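Mesh back chair, lumbar bracket keeps dropping

hsaab
Sunday, 10:14
Office chair, black mesh back, bought second-hand from Werkgate. The lumbar bracket creeps down over a morning's work. Screws are tight. Is it the ratchet or the bracket?

Plusden_Pete
Ratchet. The teeth are plastic and round off. Replace the bracket as a unit.

sfeir70
Disagree. Check the height first. If the support sits too low you lean over the top of it and push it down. I set mine 2 cm above the belt line and it stopped.

hsaab
Tried that, still drops. Two from the back: 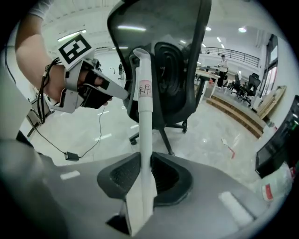
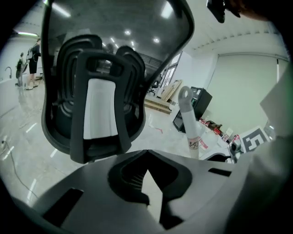 Office chair from behind. The lumbar support with the white pad is in the second one.

sfeir70
Does the pad lift out? On mine there is a friction strip underneath, and it goes shiny with age.

Plusden_Pete
A strip won't hold 80 kg leaning back. It only stops rattle. The load is on the ratchet.

sfeir70
Nobody's full weight goes through a lumbar pad. Most of it goes through the seat.

samira_m
Both are possible. Mark the upright with tape and sit for an hour. Slow creep means friction, sudden steps mean worn teeth. Studberg sell a bracket for 32 – measure the width before ordering, there are two sizes.

hsaab
Tape is on. Will report back.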